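Chapter 11
Wheel Alignment and Tire Wear

In this chapter
What camber, caster and toe mean
How to read wear across a tire tread
Checks to make before a car goes on the alignment rack
Setting the rear axle and the thrust line
Centering the steering wheel

Terms to know: camber, caster, toe, thrust angle, steering axis, ride height, feathering, pull, drift

On a Tuesday morning a customer brought a Stoltance sedan to the Clindberg service shop and asked for new front tires. The outer tread blocks looked fine from the curb. When Nithin Fernandes raised the car and turned the wheels, he found that the inner edges of both front tires were worn down to the wear bars. The rear tires, bought at the same time, had plenty of tread left.

The customer had already been quoted $549 elsewhere for a pair of 17-inch tires, mounted and balanced. That quote did not include an alignment check. New tires on the same car, with the same settings, would have worn in the same way.

Fernandes checked the steering linkage before doing anything else. The left outer tie rod end had play that he could feel with his hand on the tire. He replaced it, measured the wheel angles, and found that the front wheels pointed outward far beyond the maker's limit. The customer then remembered hitting a pothole in December. The steering wheel had sat a little off center from that day on, but the car still went straight and she had stopped thinking about it.

Cases like this are common in general repair. The tires show the damage, and a worn part or a wrong angle is the cause. A technician who knows the basic angles can often tell which one to suspect before any equipment is hooked up.

11.1 The Three Basic Angles

Camber is the inward or outward tilt of a wheel as seen from the front of the car. If the top of the wheel leans out, camber is positive. If the top leans in, camber is negative. Many passenger cars are set with a small amount of negative camber, which helps the tire stay flat on the road during a turn. Too much in either direction loads one side of the tread and can cause a pull if the two sides do not match.

Caster is the tilt of the steering axis as seen from the side. When the top of the axis leans toward the rear of the car, caster is positive. Positive caster helps the front wheels return to straight ahead after a turn. It has little direct effect on tire wear, but a difference from side to side can make the car pull toward the side with less positive caster.

Toe is the direction the wheels point as seen from above. Wheels closer together at the front than at the rear have toe-in. Wheels farther apart at the front have toe-out. Of the three angles, toe has the greatest effect on tire wear. A wheel with the wrong toe is dragged slightly sideways the whole time the car is moving. 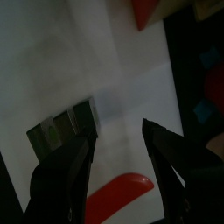

Figure 11.1 Gripper fingers over a light work surface.

11.2 Reading the Tread

Look at the tire before measuring it. Wear on both shoulders usually means the tire has been run with too little air. Wear down the center points to too much air. Wear on one shoulder only suggests camber, toe, or both. Run your palm lightly across the tread in each direction, after checking for exposed cord or anything sharp. If it feels smooth one way and rough the other, the tread is feathered, and toe is the first thing to check.

Cupping, a series of dips around the tire, is a different matter. It often comes from worn shocks or struts, a loose wheel bearing, or a wheel that is out of balance. An alignment will not cure it.

Write down what you find for each tire, including its position on the car. Ask the owner when the tires were last rotated. A worn tire now on the rear may have picked up its wear on the front.

11.3 Before the Car Goes on the Rack

Set all tire pressures to the figures on the door placard. Take heavy cargo out of the trunk unless the owner always carries it. Check that the tires on each axle match in size and type. Measure ride height and compare it with the maker's specification, as a sagging spring changes camber and caster.

Next, check for loose parts. Inspect the ball joints, tie rod ends, control arm bushings and wheel bearings. Replace any part that is worn past its limit. Angles measured on a car with loose parts will not hold once it is back on the road.

Samuele Pagano, the Clindberg shop foreman, has his technicians road test each car before and after the work. The first drive gives them something to compare with the second. On the work order they note any pull, any vibration with the speed at which it starts, and the position of the steering wheel on a straight, level road.

Review the list of terms at the start of the chapter, then continue to Section 11.4, where the order of adjustment is covered, beginning with the rear wheels.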